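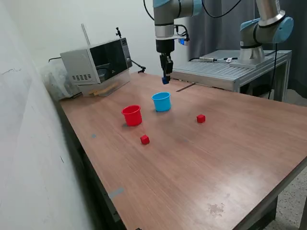 What does the Brenura object set consist of?
The set has two plastic cups, one red and one light blue, and four small cubes, two red and two dark blue. It is stored in the Clirnosar annex (built 1954) and signed out by session.

Home | Projects | Reports | Contact

Brenura — progress report to Hornus, August

Work this period covered the table layouts and the condition of the surface. The wood-grain top has been kept. It shows pale scuffs and a smudged patch, neither of which affects placement. Replacement is not costed in the current budget. The microwave stays on the table until the kitchenette bench is finished.

Layout notes were revised to 10 starting arrangements. Cups stand upright, open end up, in all of them. Cube positions are described relative to the nearer cup, as the earlier grid references were read inconsistently. A written check of each arrangement now precedes the session and may take up to 90 seconds. 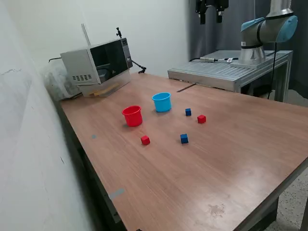 Will a second colour set be needed before the next report?
The existing colours are sufficient for the remaining arrangements, and the spare set quoted by Zamani has been deferred. The allocation moves to surface repairs — subject to Hornus approval.

Print this page | E-mail this page

Recent items
Brenura: revised layout notes
Clirnosar annex: kitchenette bench works
Zamani quotation, spare colour set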